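How to Get Old Yellow Stains Out of White Cotton

Posted 26/01/2019

I buy a lot of old table linen, far more than I have tables for, and nearly all of it comes home yellow. Some of it is just age and some of it is gravy from a dinner that happened before I was born. Either way the method is the same, and it's slow and easy and mostly involves leaving things alone in a tub while you go do something else.

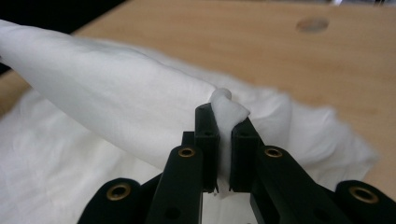 What you need

A big plastic tub or a bathtub you can do without for a day
Oxygen bleach powder (the kind sold for laundry, with no chlorine in it)
A bar of plain white laundry soap
A soft toothbrush
White vinegar
A clothesline, or a patch of clean grass

Please don't reach for the chlorine bleach. I did that for years and it's hard on old cotton, and on some stains it makes the yellow worse. I ruined a really pretty runner I got at the Nedelham flea market that way and I'm still a little sore about it.

Step 1. Check what you've got

Hold the cloth up to a window and look for thin spots. If you can see daylight through the weave in patches, go gently, and skip the toothbrush completely. Old fold lines are usually the weakest part, so run your finger along those too.

Make sure it's really cotton or linen. Silk and wool can't take this treatment at all. If there's colored embroidery, dab a wet white rag on the back of each color and see if anything comes off. Red is the usual troublemaker! If the red bleeds, stop there and stick to cool water and a mild soap.

Step 2. Rinse first

Soak the whole thing in plain cool water for an hour or two. You'll be amazed (and maybe a bit disgusted) at the color of the water. Pour it off and do it again until it stays fairly clear. A lot of what looks like staining is only old dust and old starch, and I've had pieces come almost white at this stage.

Step 3. Soap the bad spots

Lay the cloth flat on a towel, wet the bar of soap and rub it over anything that looks darker than the rest. Work it in with the toothbrush in small circles. Leave it for half an hour and don't let it dry out.

Greasy spots want a drop of dish soap as well. Rust is a different animal — little orange-brown dots with hard edges — and oxygen bleach won't touch it. Lemon juice and salt sometimes does. Put it on, leave it until it's nearly dry, rinse very well, and do that before you go any further.

Step 4. The long soak

Fill your tub with hot water from the tap and stir in the powder. The amount on the package is right for most brands, and more powder doesn't get you there any faster. Make sure it's all dissolved before the cloth goes in, or you can get gritty spots where it sits on the fabric.

Push the cloth under and put a dinner plate on top to keep it down. Then leave it overnight. The water will go cold and that's fine. In the morning, if it's still yellow, tip it out and start again with fresh hot water and fresh powder. My record is 4 rounds, on a tablecloth from an estate sale out past Costusside, and the last round was the one that did it.

Step 5. Rinse, then rinse with vinegar

Rinse until the water doesn't feel slippery between your fingers. Empty the tub completely, fill it with clean cool water and add a good splash of vinegar for the final rinse. Never put the vinegar in with the bleach water. It should be its own separate rinse.

Don't wring. Roll the cloth up in a dry towel and press on it with your hands, or kneel on it if it's a big one.

Step 6. Dry it in the sun

Sunshine is the best whitener there is, and it's free. Spread the damp cloth on the grass or hang it out on the line, and if it dries before you're happy, sprinkle it with water and leave it out some more. Winter sun works too, only slower. I had one out in November and it took most of a weekend.

Keep it away from the dryer until every mark is gone. The heat can set whatever is left.

Step 7. Iron and store

Iron while it's still slightly damp, from the back if there's embroidery. I skip starch on anything that's going in a drawer, as it yellows and bugs like it. Wrap the cloth in a clean cotton pillowcase and roll it up if you have the space. If you have to fold, fold it in a different place each time you put it away.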